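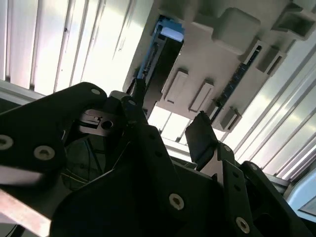
Dreltis 精密ドライバーセット(樹脂筐体向け)レビュー

投稿者:Delia Saavedra
投稿日:05/11/2018

Dreltisの精密ドライバーセットを3月に買い、それからほぼ毎週使っている。用途は家電や事務機の樹脂パネルの分解と、裏側に付いている基板の取り外し、清掃、組み戻しである。購入先は通販のCabralで、価格は税込3,689円だった。送料は別にかかった。

普段扱うのは、薄いグレーの成形品の裏に細長い基板が付いているような部品が多い。表から見ればただのカバーだが、裏返すとリブや四角い突起が並んでいて、その間に基板が斜めに通っていたりする。ねじは突起の陰や深い穴の底にあることが多く、普通のドライバーでは軸が太くて入らないか、入っても先端が見えない。こういう部品を開けるのに使えるかどうか、という観点で書く。スマートフォンや腕時計の修理には使っていないので、その方面の評価はできない。

セットの内容

軸と、差し替え式のビットが12本。それに延長軸が一本、樹脂製のこじ開けヘラが一枚、ケースが付く。ビットはプラスが大小、マイナス、トルクス、六角という構成で、三角ねじやY字ねじに合うものは入っていない。家庭用の小型家電では三角ねじに当たることがあるので、その場合は別に用意する必要がある。

ケースはふたがスライドして開く形で、ビットは一本ずつ溝に収まる。溝の横にサイズの刻印があるが、文字が小さく、色も入っていない。作業灯の角度によってはまったく読めない。自分は修正ペンを流し込んで拭き取り、文字だけ白く残した。これでだいぶ見やすくなった。

延長軸はケースの奥側に収まる。ヘラはふたの裏に挟む仕組みだが、挟む力が弱く、ケースを逆さに開けると落ちる。

軸の使い心地

軸の重さは手元のはかりで147グラムあった。精密ドライバーとしては重い部類に入ると思う。最初は手首が疲れるかと思ったが、重心が手前側にあるので、先端が下がって基板に当たるような感じはない。尻の回転キャップは滑らかで、人差し指を置いて押しながら三本の指で回す使い方がしやすい。八か月使ってキャップのがたつきは出ていない。

グリップの表面は細かい溝が切ってあり、乾いた手では滑らない。ニトリル手袋をしているときは少し滑る。接点復活剤が付いた手袋だとかなり滑るので、その都度拭いている。

ビットの保持は磁石のみで、ロック機構はない。まっすぐ抜き差しする分には困らないが、深い穴の底で斜めに力がかかると、ビットだけが穴に残ることがある。成形品の筒状の突起はビットの太さにちょうど近い内径のことがあって、残ったビットがなかなか取れない。逆さにして軽くたたけば落ちてくるが、基板が付いたままの部品ではあまりやりたくない。この点は以前使っていたNomgateのセットの方がよかった。Nomgateはビットの根元にばねのボールが入っていて、引き抜くときに手ごたえがあった。その代わり交換が面倒だったので、どちらを取るかは作業による。

ビットの精度

プラスの小さい方は、樹脂用のタッピングねじにきちんと合う。浮き上がりが少なく、軽く押すだけで回せる。タッピングねじは緩め始めが固く、途中から急に軽くなるので、最初の一回しで先端が逃げるドライバーだとすぐに頭をなめてしまう。このセットではまだ一本もなめていない。

トルクスは少しきつめに作ってあるようで、新しいねじにはぴったり入るが、塗装や汚れが残ったねじには入りにくい。先の細いピックで溝を掃除してから差すようにしている。無理に押し込むと抜けなくなり、ねじごと軸についてくる。

六角は小さいサイズの角が早く丸くなった。金属のブラケットを留めている六角穴付きボルトに使ったところ、三回目くらいから空回りしそうな感触が出てきた。ボルトの側は無事だったので、ビットの焼き入れが甘いのだと思う。金属部品を強く締める用途には向かない。今は六角だけ普通のL字レンチを使っている。樹脂側の小さなねじが相手ならこのビットでも足りる。

マイナスはほとんど使わない。コネクタのロックを起こすのに使ったことはあるが、角が鋭く、ハウジングに傷がついた。使うなら角を油砥石で少し落としておくとよい。

延長軸

これが目当てで買った。セットの延長軸は細く、リブの間や基板の脇に差し込める。裏側に突起が多い部品では、ドライバーの柄がまず突起に当たり、それで角度がつけられなくなる。延長軸を付けると柄が部品の外に出るので、まっすぐ力をかけられる。

ただし、延長軸とビットの間にも磁石しかないため、継ぎ目が一つ増えたぶん揺れる。先端の振れは目で見て分かるくらいある。穴に入ってしまえば落ち着くが、ねじ頭に当てるまでに基板の上を先端がうろうろすることになる。チップ部品の並んだ縁のあたりを通すときは、あらかじめカプトンテープを一枚かぶせておくと安心できる。自分は二度ほど部品の肩をこすってから、そうするようになった。幸い動作には影響がなかった。

磁力は延長軸を付けると目に見えて落ちる。短いねじなら持ち上がるが、長めのねじは途中で落ちる。落ちたねじが基板の下に潜り込むと、結局基板を外すことになる。ねじの回収には先の曲がったピンセットを併用している。

付属のヘラ

おまけと考えた方がよい。厚みがあって先が丸く、爪のはめ合わせの隙間に入らない。最初の一台で先端が白くなり、二台目で欠けた。

今はRatskaのヘラを使っている。先端が薄く、しなるので、爪の位置を探りながら少しずつ進められる。成形品の爪は、古くなると急に折れる。特に薄いグレーの樹脂は日焼けで表面が粉っぽくなっているものがあり、そういうものは爪も弱っていると思って扱う。ドライヤーで少し暖めてから開けると折れる数が減る。熱くしすぎると基板の側のラベルがはがれるので、手で触れるくらいまでにしている。

実際の作業での使い方

一例として、空気清浄機の操作パネルを開けたときの手順を書いておく。

まず電源を抜き、しばらく置く。外側のねじを外してパネルを浮かせ、ケーブルがつながったまま裏返す。コネクタを外す前に写真を撮る。ケーブルは同じ色で同じ極数のものが隣に並んでいることがあり、記憶に頼ると必ず迷う。

次に基板の固定ねじを外す。この機種ではねじが8本あり、うち手前側のものは普通に回せた。奥のものは突起の間に隠れていて、延長軸がないと届かない。外したねじは、紙に描いたパネルの略図の上に、元の位置のとおりに並べる。長さが違うねじが混じっていて、長いものを短い穴に入れると表面が盛り上がる。以前それをやってパネルを一枚だめにした。

基板を外したら、樹脂側のほこりを刷毛で落とし、水で湿らせた布で拭く。アルコールは樹脂によっては細かいひびが入るので使わない。基板の方は端子のところだけ綿棒で拭く。固定の突起にひびが入っていないかもここで見る。ひびがあればねじを強く締めても効かず、数か月後に緩んでくる。

組み戻すときは、ねじをいったん逆に回し、こつんと落ちたところから締める。樹脂に切られた元の溝に乗せるためで、これをやらずに締めると溝が二重になり、次に開けたときにはもう効かない。このセットの回転キャップはこの動作に合っている。指先に落ちる感触が伝わってくる。重い軸のわりに手ごたえが鈍くない点は、買う前に思っていたよりよかった。

締めすぎも避けたい。軸が重くてグリップも太めなので、力はかけやすい。かけやすいぶん、小さいねじでは加減が要る。自分は最後のところは指二本だけで回すことにしている。

耐久性

八か月で交換したのは六角の小さいビット一本だけである。これはCabralで単品の取り寄せができた。届くまで二週間ほど待った。ほかのビットの先端は、ルーペで見て角がわずかに光っている程度で、欠けはない。

黒い表面処理は、よく使うビットではもう落ちてきて地金が見えている。さびは出ていないが、湿気の多い場所に置くなら薄く油を引いておいた方がいいだろう。油を引いたら、使う前に必ず拭くこと。樹脂に油が付くと、そこから割れることがある。

ケースのスライドは緩くなった。持ち運ぶときは輪ゴムをかけている。

よかった点

・細い延長軸が突起の多い成形品の裏側で役に立つ
・プラスの小さいビットの合いがよい
・回転キャップが滑らかで、がたつきが出ない
・ビットが単品で買い足せる

気になった点

・ビットの保持が磁石のみで、深い穴に残ることがある
・延長軸を付けたときの先端の揺れ
・六角の小さいサイズが丸まりやすい
・ヘラが使い物にならない
・ケースの刻印が読みにくい

買う価値があるか

樹脂の筐体やパネルをよく開ける人には勧められる。値段のうちのかなりの部分が軸と延長軸に使われていて、そこは値段なりにできている。六角やヘラまで含めて一式で済ませようとすると不満が残ると思う。すでに普通の精密ドライバーを持っていて、奥のねじに届かなくて困っているなら、延長軸だけを単品で探してもいい。ただし差し込み部の寸法がNomgateのものとはわずかに違い、自分の手元では共用できなかった。他社の軸と組み合わせるつもりの人は、先に寸法を確かめてほしい。

年に一度か二度、掃除のために家電のふたを開けるだけなら、もっと安いものでかまわない。その場合でもヘラだけは別に買うことを勧める。

評価は五段階で四。

追記

コメントで磁石が基板に悪くないのかという質問をもらった。自分が扱っている範囲、つまり操作パネルや表示部の基板では、影響が出たことはない。磁気センサーが載っている基板では気にした方がよいと思うが、試していないので断言はしない。

もう一つ、トルクスの中央に穴があるかという質問もあった。このセットのビットには穴がない。中央にピンの立ったねじは回せないので、必要なら穴付きのものを別に買うことになる。

延長軸の先に熱収縮チューブをかぶせると揺れが減る、という書き込みがあったので試した。確かに少し落ち着くが、チューブの厚みで狭い穴に入らなくなった。広いところでは使えるので、チューブを付けたものを一本余分に持っておくのはありかもしれない。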